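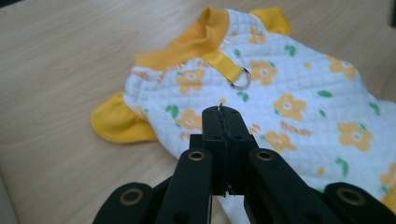 I don't believe a word of the sizing charts on pet clothing. Every winter the shops in Molside fill up with little jackets that claim to suit a dog by weight, as though a whippet and a pug were the same animal in different hats. Quilted white fabric with yellow flowers all over it is a cheerful thing to spread on a table, but the print tells you nothing about whether a dog needs it. The tag on a Sotard coat I looked at in July promised 21 per cent more warmth. More than what? I wrote and asked, and got a discount code.
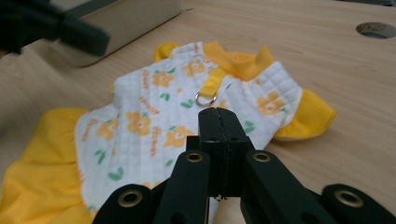 The bloke at the Dukthorpe market reckons short-haired dogs feel the cold and hairy ones mostly don't, and I'd sooner trust him than a label. Measure the chest, measure the back, ignore the colour. If your dog freezes on the spot when dressed, it probably isn't modelling. I paid $78 to learn that, and the coat's been in a drawer ever since.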